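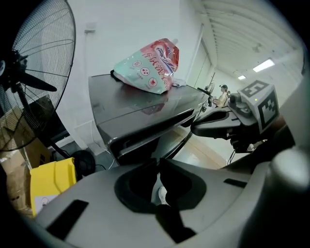

Keeping a games console alive in a normal house

A console spends its life under the telly, eating dust, and most of us only think about it when the fan starts up during a loading screen. The tips below come from 7 years of looking after a shelf of them, including one Jelel handheld dock I bought cheap and have regretted ever since.

Give it room

Leave a hand's width at the back and sides. A cabinet with the doors shut is an oven with a power light. If the doors have to stay closed for the sake of household peace, open them while you play and for ten minutes afterwards.

Don't stack anything on top of it. Instruction booklets, the other console, the cat. The cat will disagree, and you will have to find it something warmer.

Dusting

Once a month, with everything switched off at the wall, go over the vents with a soft brush. A clean make-up brush does nicely and so does a decorator's brush, provided it hasn't done any decorating. Work outwards from the vents so the fluff ends up on the carpet, where it started. If you use canned air, keep the can upright and use short bursts. Hold the vacuum cleaner well away.

Glossy shelves show everything. A barely damp microfibre cloth, then a dry one. Furniture polish leaves a film that the next lot of dust finds very attractive.

Controllers

Sticky buttons are nearly always fizzy drink, whatever the children say. Take the batteries out or unplug the lead, dampen a cotton bud with isopropyl alcohol and run it round the edge of each button while pressing it in and out. Cocktail sticks are good for the seam where the two halves meet — wooden ones, and gently.

Drifting thumbsticks are another matter. Clean round the base, recalibrate in the settings menu, and try a bigger dead zone before you spend money. I nursed a Bilyk pad through 200 hours of a farming game that way. It still walks slightly left, but so does the farmer.

Cables

Label both ends. Masking tape and a biro will do it, and you'll be glad the next time you are lying on your stomach with a torch in your teeth. Coil spare length in loose loops and fasten it with a strip of hook-and-loop tape. Tight cable ties look tidy right up to the day you need to move one lead.

Storage space

Before deleting your saves in a panic, look at what else is on there. I found 33 screenshots of the same menu and a racing game I had finished in November and never opened again. Captured video is usually the worst offender. Move anything you want to keep on to an external drive, and check whether your saves are backed up online before removing a game, particularly if it's one you've put 222 levels into.

Discs

Wipe from the centre straight out to the edge, never in circles. Toothpaste is for teeth. If a disc is badly scratched, a second-hand copy generally costs less than the gadget that promises to mend it, and takes up less of the drawer.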